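Accueil | Matières | Constructions | Expériences | Contact

Pourquoi la tôle des toits est-elle ondulée ?

Par Tshepo Hendricks
28 avril 2020
1 546 partages – 2 commentaires

Prends une feuille de papier et tiens-la par un seul bord. Elle retombe. Plie-la en accordéon et tiens-la de nouveau par l'extrémité des plis. Elle reste droite. Le papier n'a pas changé d'épaisseur et son poids est le même. Seule sa forme est différente.

La tôle ondulée utilise ce principe. Une tôle est une feuille de métal mince. À plat, elle fléchit facilement, c'est-à-dire qu'elle se courbe quand on appuie dessus. Une machine à rouleaux lui donne des vagues régulières. Le haut d'une vague s'appelle une crête et le bas s'appelle un creux.

Quand on appuie sur une plaque, sa face supérieure est comprimée et sa face inférieure est étirée. Plus ces deux zones sont éloignées l'une de l'autre, plus la plaque résiste. Dans une tôle plate, elles se touchent presque. Dans une tôle ondulée, elles sont séparées par toute la hauteur de la vague.

La résistance n'est pas la même dans tous les sens. Le long des vagues, la tôle est rigide. En travers, elle se plie presque comme une tôle plate. Les couvreurs en tiennent compte : ils posent les plaques pour que les vagues croisent les pièces qui les portent. Sur un toit en pente, les creux descendent vers la gouttière et conduisent aussi l'eau de pluie.
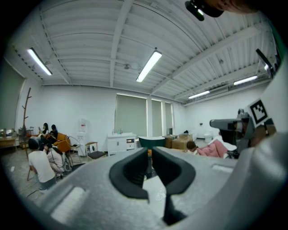
Poutres et solives

Une tôle ne tient pas seule au-dessus d'une grande pièce. Elle repose sur des pièces longues et droites. Les plus grosses sont les poutres. Les plus petites, posées à intervalles réguliers, sont les solives dans un plancher ou un plafond, et les pannes dans un toit. Le poids passe de la tôle aux petites pièces, puis aux poutres, puis aux murs ou aux poteaux, et enfin au sol.

La distance entre deux appuis s'appelle la portée. Si la portée augmente, la tôle fléchit davantage. On peut alors rapprocher les appuis ou choisir des vagues plus hautes.

Le métal qui s'allonge

Le métal se dilate : il grandit un peu quand il chauffe et rétrécit quand il refroidit. Une bande d'acier de 50 mètres s'allonge de trois centimètres si sa température monte de 50 degrés. Sur les longues constructions, on laisse donc un espace étroit entre certaines parties. C'est un joint de dilatation. Sans lui, les pièces pousseraient l'une contre l'autre et pourraient se déformer.
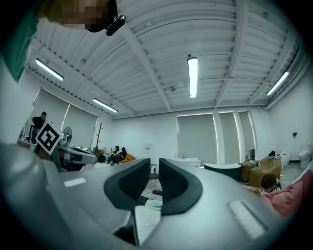 Un intervalle étroit sépare deux pièces noires.

Expérience

Matériel : deux feuilles de papier, deux livres de même épaisseur, quelques pièces de monnaie.

1. Pose les livres à plat, avec un espace entre eux.
2. Place une feuille plate en pont sur les livres. Ajoute les pièces une par une, au milieu, jusqu'à ce que le pont tombe.
3. Plie l'autre feuille en accordéon, avec des plis étroits. Les plis doivent aller d'un livre à l'autre.
4. Recommence avec les pièces et note le résultat dans un tableau.

Tourne ensuite l'accordéon d'un quart de tour et refais l'essai – compare avec le premier pont.

Partager | Imprimer | 2 commentaires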